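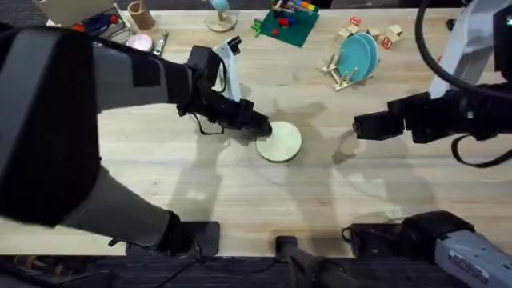 Pale green wooden disc on the tabletop.

Kollora has sold caps, belts and pouches for field use since it moved out of general camping goods, and its best-known item is still a plain six-panel cotton cap. This winter the company replaced that cap with a new version, the Dreneo. The product manager in charge of headwear spoke with us on Wednesday, February 23, 2022, and asked to be identified by job title only.

The first topic was fabric. The old cap was all cotton twill. The Dreneo is a cotton and nylon ripstop blend, and the manager was direct about the trade.

"Cotton is comfortable and it takes dye well," the manager said. "It also holds sweat, it shrinks in a hot wash, and the brim edge frays first. Returns on the old cap were mostly brim edge. The blend gives up a little softness for the first month. After that I can't tell the two apart by hand."

The brim is where most of the work went. It has a molded plastic insert with 6 rows of stitching over it, and the front edge is bound with a separate strip of the same fabric. The strip can be replaced by anyone with a heavy needle, although Kollora does not sell it as a spare part.

"We talked about selling it," the manager said. "The packaging would cost more than the strip. If a customer writes in and asks, we put one in an envelope."

The hook-and-loop panels have changed as well. The earlier cap had a small one at the front and none at the back. The Dreneo has 2, front and back, both of the loop side only. The front panel is wide enough for a standard flag patch with a margin on each side. The manager gets regular requests for a panel on top and has turned them down.

"The top button goes if you do that, and the button is holding six seams together. You can cover the seams with tape from the inside, and other makers do. I wore a sample built that way and the tape made a ridge. Under ear protection the ridge was a problem within an hour."

Ear protection came up several times. The headband side seams on the Dreneo are pressed flat and stitched down so that a headset strap crosses them without rocking. The button itself is a low fabric-covered disc, flatter than the one on the old cap. Customers who want none at all can order the cap with the button left off, in black only, and the seams are then bar-tacked at the center.
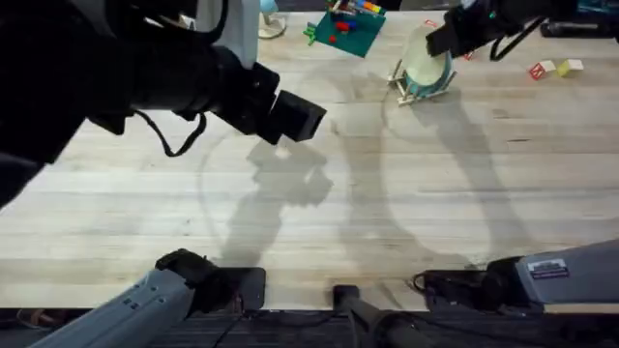 Closure was the next subject. Kollora tried a hook-and-loop strap, a plastic snap strap and a metal slide buckle. It kept the buckle, supplied by Jeltlow, a small hardware firm that also makes the buckles for Kollora's belts.

"Hook-and-loop is faster to adjust," the manager said. "It also picks up lint and hair, and it is loud when you open it. Snaps give you fixed steps, and people fall between steps. The slide buckle is slow, but you set it once."

The loose end of the strap tucks into a slot in the headband. On early samples the slot was too tight for the folded end and the stitching pulled out. The slot was made wider and a bar tack was added at each corner.

For wear testing, the company gave out 15 caps through Kioko, a retail shop that carries the full Kollora line. The wearers kept them for a season and sent them back unwashed, at Kollora's request. The manager looked at sweat marks to decide where the headband needed more lining. The lining now runs all the way to the strap opening.

Colors are coyote, black and a gray-green. A camouflage print was planned and then held back.

"The print was fine on flat fabric. On the crown panels it has to be lined up, or it looks cheap. Lining it up wastes cloth. The first run is 600 caps, and on a run that size the waste goes straight into the price. I would look at it again on a bigger order."

Asked about care, the manager recommended cold water, a soft brush and drying over a bowl of the right size. A dishwasher is a bad idea, in spite of what some customers have read. The insert will survive the water but may warp during the drying cycle, and a warped brim is not covered under the return policy.

The old all-cotton cap stays on sale until stock is gone. Anyone between sizes should note that the Dreneo runs slightly deeper in the crown, and that the headband tape adds a little thickness at the forehead.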